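Subject: Re: [longwayround] Saddlebags for the December trip
From: Xuân Diệp

Hello all,

Back on the list after a long silence! I've been away riding, all 1,046 km of it, and have only now caught up on the luggage thread. Flat road and cloudy skies, which suits me fine.

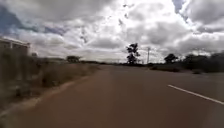
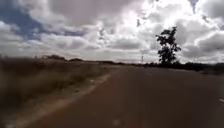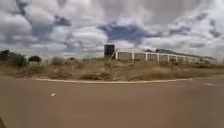
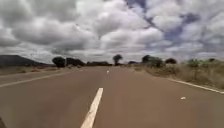
Anyway, somebody wrote:

> Has anyone used the Driletti panniers in proper rain? I can get a
> pair for 278 but the Stomano ones are cheaper and my brother
> swears by them. I'll be carrying a tent and a stove.

I've had both. The Stomano bags are lovely to look at, but the hooks rattled loose on me twice (once on a hill, with all my socks in there) and I ended up tying them on with string. The Drilettis are heavier and a bit ugly, and my sleeping bag has stayed dry in them for two winters now. I'd pay the extra.

Whichever you choose, put the stove low down and keep the tent across the top of the rack. And do try a loaded ride of 30 km before you go - I didn't, my first year, and spent a miserable evening repacking in a bus shelter.

Does anybody have a spare Produnex rack bolt, the long sort? Mine has sheared and the shop wants me to buy the whole kit. Happy to pay postage.

Cheers,
Diệp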